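My recall letter finally came, and I read the whole thing standing at the mailbox!

Some background for anyone new. I drive a Devico wagon, the small diesel one, and I have been following the emissions case against Devico since the first filings. I'm not a lawyer, I just love this stuff (my family has learned to leave the room). The state says the software in these cars ran one way on the test rollers and another way out on the highway. Devico says it was a calibration problem that came in with a part from Prorkeo, its supplier. Prorkeo says it built exactly what it was asked to build. So everybody is suing everybody, and the filings are wonderful reading if you have the patience.

The part I got most excited about is the settlement offer for owners in Diltness and the towns up the valley. If you take the fix, you get a check for $2,888 and an extended warranty on the exhaust system. If you don't take the fix, you get $626 and you keep the car as it is, as long as it still passes inspection. I went back and forth on that for an entire evening with a legal pad and a pot of coffee.

I'm taking the fix. Mileage might drop a little, and there are owners on the forum who swear the car feels slower off the line afterward. Fine by me! I mostly drive to work and to my sister's place, and I'd like the thing to put out what the sticker says it puts out.

The dealer in Idahosa had an opening in April, first thing in the morning, and the appointment takes 2 hours. It's a 40 mile drive each way but the road along the river is gorgeous that time of year, so I'm calling it an outing. Bring the letter, your registration, and the claim form with every page signed. I missed a signature on page three and only caught it when I was licking the envelope.

What I still can't work out is whether the next owner gets the warranty if I sell. The letter says "transferable" in one paragraph and "original claimant" in another, and the phone line plays a very cheerful song and then hangs up. I've written to the claims office and I'll post whatever they send back. 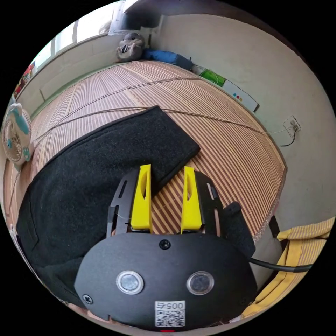

Marlene
Mine transferred fine when I sold last fall, but you have to send in the change of owner form before the title goes through. The buyer's name has to match the new registration exactly, middle initial and all. Good luck with the drive!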